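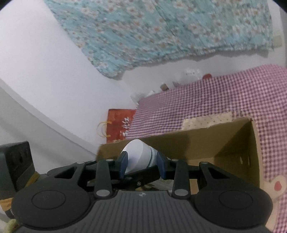
Imness gallery: teaching a gripper by hand

Hi all, and welcome to the picture page for Imness, our little study of how people pick things up. I get asked a lot what we do all day, and mostly it's this: we take a hand-held gripper into ordinary rooms, do a small chore with it, and use the recordings to train the arm back at the lab. No joysticks, no programming each move. You just squeeze and go!

The chore in this one is box work. Something smooth, white and rounded is held between the two blue fingertips over an open cardboard box, with a checked cloth and a flowery curtain behind. I love how busy it all is (the red gift bag is my favourite bit of colour). Our older set, Jimis, was recorded on a plain grey bench, and the arm trained on it got muddled the minute we put a patterned tablecloth down.

So for Imness we went the other way and kept the clutter in. We collected 182 demonstrations over the season, and then ran the arm through 100 box pickups it hadn't practised. With Jimis alone it managed 60. With the Imness recordings added it got nearly all of them, and I may have done a lap of the Arkell building when the last tally came in.

What still trips it up: rounded things lying on a tilt. People shift their wrist a touch before closing the fingers, without thinking about it, and the arm tends to copy the closing and skip the wrist. We're trying a slower playback to see if that helps. The Dhillon fingertips (softer, a bit wider) are next on my list too.

More pictures in August, once we've done the kitchen drawers. If you've got a really messy cupboard and don't mind visitors, drop me a line!

Page updated May 21, 2018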